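Minar Two-Arm Sorting Cell – what to order and what to plan for

The Minar cell is a bench-top pair of arms for sorting and restocking packaged goods. It is sold by Farkbridge as a base unit with a list of options. 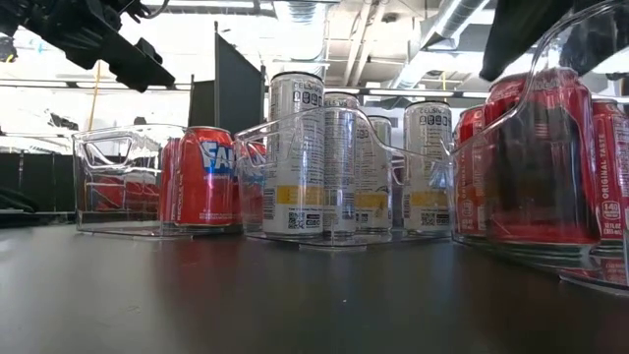
The base unit costs £1,982 per month on a two-year lease. That covers both arms, the standard grippers, the controller, the stop buttons and one site visit to set it up. It does not cover the table, the bins or any guarding, and most buyers forget at least one of these when they put their budget together.

Table
Any rigid, level top will do if it can be bolted to the floor. A matt surface is the safer choice. Glossy tops throw up reflections of whatever stands on them, and setting up the cameras takes longer.

Bins
Clear plastic organisers with a cut-out handle work well for drinks cans. Keep to one product per bin. Slim cans and standard cans need separate grip settings, so allow time for both when you plan the first week. Tall cans should stand above the rim of the bin – the fingers need something to close on. If you already own bins, send us the inside measurements before you order.

Grippers
Standard fingers are supplied in black. Spare finger pads are £59 a set. We suggest holding two sets on site if you run more than one shift.

Space and power
Leave 75 cm clear behind the table for access. The controller runs from an ordinary wall socket but should not share it with other equipment. Overhead pipes and ducting are fine as long as they are well above the highest reach of the arms, shown on the layout sheet.

Software
The cell ships with Wattimena, which handles product set-up and daily counts. Dristisus, the stock link, is a separate licence and is priced by site. You can add it later without changing any hardware.

Delivery
Orders confirmed by Sun 7 October will be delivered before the end of the year. Later orders go into the January batch. A deposit of one month's lease is taken when the order is confirmed, and the balance of the first quarter is due on the day of the site visit.

Layout sheets and the full options list can be requested from the Farkbridge sales desk.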